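# Mivow Sermon Text Collection

Search this site Go

Mivow holds the typed text of around 2,000 sermons and Bible study talks given in English. Most are single Sunday messages. Series are kept together in one folder.

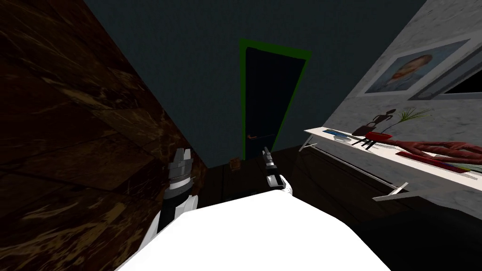 Posted by Thenmozhi Acharya on Monday, April 8, 2019

## Contents

Each talk is one plain text file. The first 4 lines give the speaker, title, main passage and Bible translation. Verse references are left as the speaker gave them, including wrong ones. Prayers and hymn numbers were removed.

Folders:

- `gospels`: talks on the four Gospels, and the largest folder
- `letters`: Romans through Jude

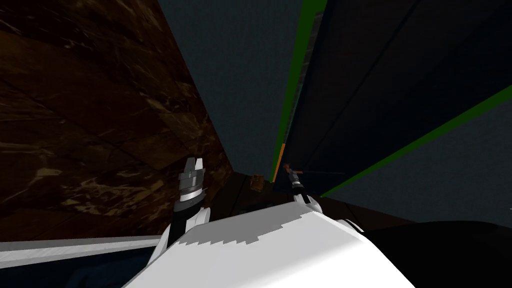
- `topics`: baptism, giving, prayer, marriage
- `series`: 11 complete series

## Known problems

Greek words are spelled by ear in the older files. Gitau Swai is correcting `letters` and expects to finish in September. 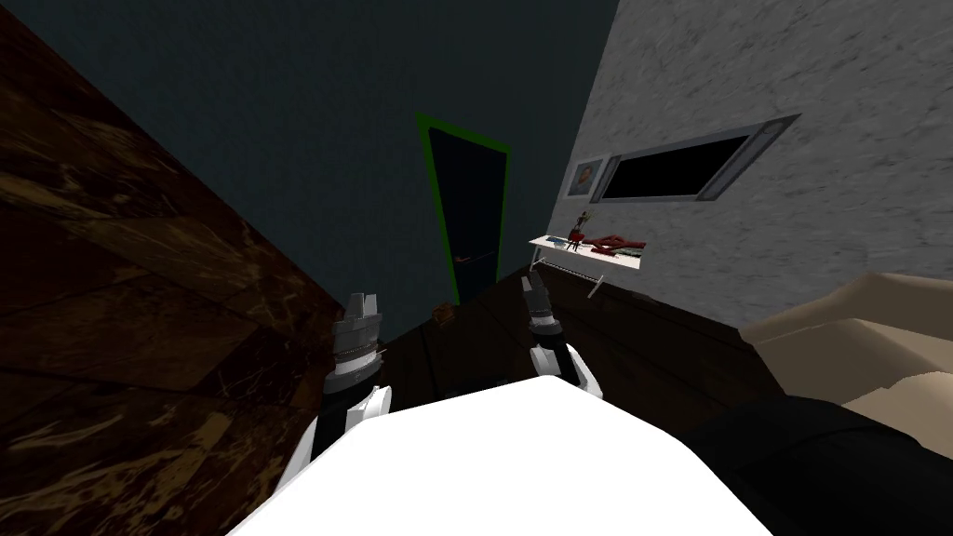

## Use

Free for study and teaching. Please name the speaker when quoting. Send corrections to Anil Poojary with the file name and line.

Contact | © 2019 Mivow | Back to top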